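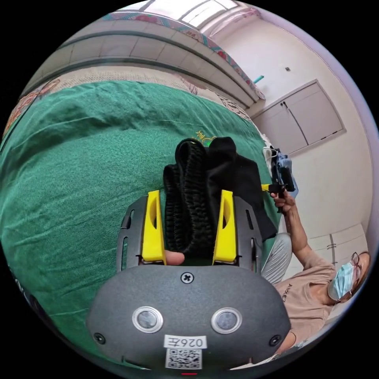
Garment Handling Software Group – Perception and Planning

**Figure 3.** Black garment clamped between the yellow fingers of a hand-held gripper, with a second gripper held by the person on the right. The fisheye view is unrectified, as it enters Brotent.

## 4. Deciding when a garment is held

Section 3 got us as far as two synced video streams and a pose for each gripper. I wish I could say the rest was easy. Our planner, Heinonen, doesn't want video, it wants to be told "you're holding cloth now" and "you've let go," and it wants those at the right moment, because everything it learns about where to move next hangs off them. So this section is about Brotent, the piece of software that sits in the middle and makes that call.

### 4.1 Why finger width wasn't enough

My first version was embarrassingly simple. It took the distance between the two fingers, compared it with the commanded closing distance, and if the fingers stopped early it said something was in there. For a box or a cup that works great! For clothes it's a mess. A thin T-shirt hem barely changes the gap at all, and a bunched-up waistband changes it a lot, and the same piece of clothing can do both depending on where you grab it.

Figure 3 is the case I keep showing people. The part of the garment on the left is thick and ribbed, like a waistband or a cuff, and the part on the right is smooth and drapes away from the fingers. If you only look at the gap, you learn about whatever happens to be thickest between the plates, and you learn nothing about the fabric hanging off the side. Heinonen very much cares about the fabric hanging off the side, as that's the bit that will drag across the bed when the arm moves.

Nabil Awwad suggested early on that we just raise the threshold and live with it. We tried. Raising it got rid of the false grasps and also got rid of nearly every true grasp on a single layer of cotton, so we put it back and started over with the images.

### 4.2 What Brotent looks at

Brotent takes a short window of frames and splits each one into regions. The gripper's own body goes first. In our views the housing fills the bottom of the image and the fingers rise out of it, and they stay put relative to the camera no matter where the hand goes, so a fixed mask handles the housing and a second mask, driven by finger width, follows the fingers. Masking the housing also saves us from a silly problem we had with stickers. The QR code and the white label are crisp and high-contrast and they never move, so a feature tracker falls in love with them. For a while our motion estimate kept insisting that the whole world was standing still.

After masking, two things are computed:

- **Attached motion.** Any patch that sits outside the masks but moves with the gripper over the window is a candidate for held cloth. Background patches slide or warp as the hand moves, while a held patch mostly rides along.
- **Finger boundary contact.** Along the inner edges of the fingers we look for a closed strip of non-background texture that runs from one finger to the other.

The grasp score is a learned mix of the two, plus the finger gap, which I didn't have the heart to throw out (and it does help with thick knits). The model is small. Jonas Egger rewrote the inner loop so it keeps up with playback on a laptop, and that mattered more to our daily work than any change in the network.

We don't rectify the fisheye image before doing this. I went back and forth on it. Rectifying makes cabinet edges and bed edges straight, which is nice for people, but it stretches the outer ring of the image until the texture there is mush, and a lot of useful background motion lives in that outer ring. What we do now is track patches in the raw image and only convert the resulting points to rays, using the calibration from Section 3. Leen Awwad ran both versions side by side and the raw one was better on every garment type except towels, where they tied.

### 4.3 Thumbs

I need a whole subsection for thumbs. When a person operates the gripper, fingertips wander. In Figure 3 you can find the tip of a thumb at the base of the left yellow finger, pressing on the lower edge of the garment. To our boundary test, a thumb is a perfectly good strip of non-background texture. It's between the fingers, it touches them, and it moves with the hand. It passes everything.

We tried a skin color filter first and dropped it pretty fast. It did badly under gloves and in dim rooms, and it also fired on pinkish blankets. The fix we ended up with is geometric. A thumb comes in from below, so we trace each candidate strip and ask where it leaves the finger region. If its only exit is downward toward the housing, the strip gets no vote. Cloth nearly always leaves somewhere else too, up over the fingertips or out to a side. Hadi Haddad pointed out that this rule would fail on a sock pinched very low between the plates, and he's right, it does. Socks are discussed in Section 6, with some bitterness.

### 4.4 The other gripper

Two-handed folding means each camera will sooner or later see the other gripper. This is a nuisance and a gift. It's a nuisance when the other hand moves in step with ours, as it does when a person lifts both corners of a sheet, because then the far gripper and the arm behind it look attached. Brotent marked a person's whole sleeve as held cloth in one of our early runs, and Heinonen duly planned around an enormous rigid shirt.

The gift part is that we know where the other gripper is, more or less, from its own pose stream. So we project it into the current view and grow a region around it where attached motion is ignored. The yellow fingers make a decent check on the projection: if the color isn't near the spot where the pose says it should be, Birnwood (our sync library) flags the pair, and in practice that flag has nearly always meant that the streams had slipped or that left and right had been swapped on import.

Swaps deserve a word. Our grippers carry a side marker on the label, like the "026左" in Figure 3, where the last character means left. The importer doesn't read it. It trusts the file header, and a header is whatever somebody typed into it. Georges Twal added a step to Girker, our annotation tool, that shows the label crop next to the header value and won't let you go on until you've confirmed they agree. It costs a click per session – I complained about the click for a day and then it caught one of mine.

### 4.5 Labels and training

We trained on 2552 clips, each with the grasp and release frames marked by hand in Girker. The instructions to annotators changed once along the way. The old wording asked for the frame in which "the garment is grasped," and our annotators understood that in different ways: first touch, fingers fully closed, or first lift. The new wording asks for the first frame after which the cloth would come along if the hand moved. It's a slightly odd question to ask about a still frame, so Girker lets the annotator scrub forward to see. Everything labeled under the old wording was labeled again.

Clips where the annotators disagreed stayed in, with a wider target. I had wanted to toss them. Leen talked me out of it, on the grounds that the disagreement was mostly on slow, fiddly grasps of layered cloth, and those are exactly the ones where we'd like the model to be a little unsure instead of confidently early.

### 4.6 How well it does

For testing we held out 418 clips, split by room so that no bedspread shows up on both sides. Brotent got the held/not-held sequence wrong in 29 of them. I watched all of those, some of them far too many times. Most fall into one of these piles:

- dark fabric against dark fabric, where the tracker finds almost nothing to hold on to;
- a garment already lying across the gripper when the clip begins, so it rides along before anything has been grasped;
- low sock pinches, per Hadi.

The black garment in Figure 3 sits against a green sheet, so the outline is easy there, but most of the smooth part gives the tracker very little texture to work with. On cloth like that the score leans heavily on the ribbed section and on the silhouette. We tested a silhouette-only variant to see how much it was carrying, and it did fine over plain bedding and fell apart over printed blankets, which pulled the outline in every direction.

Timing errors are a separate matter and I report them with the planner results in Section 5. The short version is that Heinonen forgives a late grasp and punishes an early one. It'll start the lift with the cloth still on the bed, and then replan, and the replanned path tends to be ugly. We therefore bias the grasp threshold late and leave the release threshold alone.

One thing we haven't sorted out is partial release, where one layer slips and another stays. Brotent has only the two states, so it says "held" and carries on. Jonas has a branch with a slip state in it. It runs, but the labels to train it properly don't exist yet, and the Girker screen for marking them is still being argued over.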